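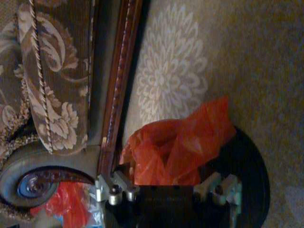
Can we keep episodes where the arm drops the object partway through?

Keep them if the operator recovers inside the same take, and put "recovered" in the outcome field. Otherwise mark them failed and move them out of the training folder – they don't get deleted.

Filed under: Data Collection > Home Tidying > Open Tickets

Okay, so on to why I opened this ticket. I've been recording pick-up episodes for the Haltow set since the start of June, mostly thin crumply stuff near sofas, and my upload got bounced by the checker. Out of 675 episodes it threw back 132, all with the same message: "gripper state does not match video." Great, thanks, very specific!

First thing I tried was uploading again. Same 132. Then I pulled up episode 437, which was near the top of the list, and played it next to the gripper plot. The plot says the fingers close, and the video gets there a good bit later. It's a small gap at the beginning and it gets worse the longer the take goes on, so short episodes squeak through and long ones don't.

My guess was the wrist camera clock drifting away from the arm clock. I restarted the Vomell recorder, made a fresh test take with nothing to grab (just open, close, open, close like a crab) and the gap was still there at the end.

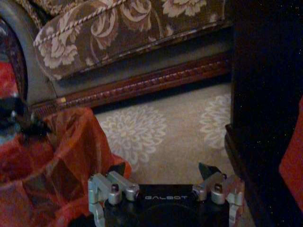
Gøran Rønning: Check whether the recorder is stamping frames when they're captured or when they're written to disk. We had the same creeping gap at Grevodcombe and it was the disk setting. Restarting won't change it, it's saved in the profile. And please don't shift the old episodes by hand, a fixed shift only lines up one end.

Well, that was it. My profile was set to "on write," and I have no memory of touching it. I switched it to "on capture," saved, closed everything, opened it again to make sure it stuck, and did the crab test one more time. The plot and the video line up from start to finish now!

So that takes care of new takes. For the old ones I ran the Boström realign script, which reads the capture times out of the raw log if you still have it. I had raw logs for most of them but I'd cleared out an early batch to save space (my own fault, lesson learned).
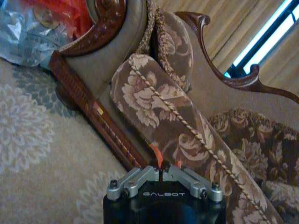 The script fixed everything that had a log, and those went through the checker on the next upload. That leaves 43 with no raw log, and I'm going to record those over. I'd sooner do that than have the model learn that you squeeze first and the bag shows up later.

Two things still open. Leif Engebretsen, could you make "on capture" the default in the shared profile? And could the error message say how big the gap is? I lost most of an afternoon to that one line.

Leaving this open until the retakes are uploaded. Status: waiting on me.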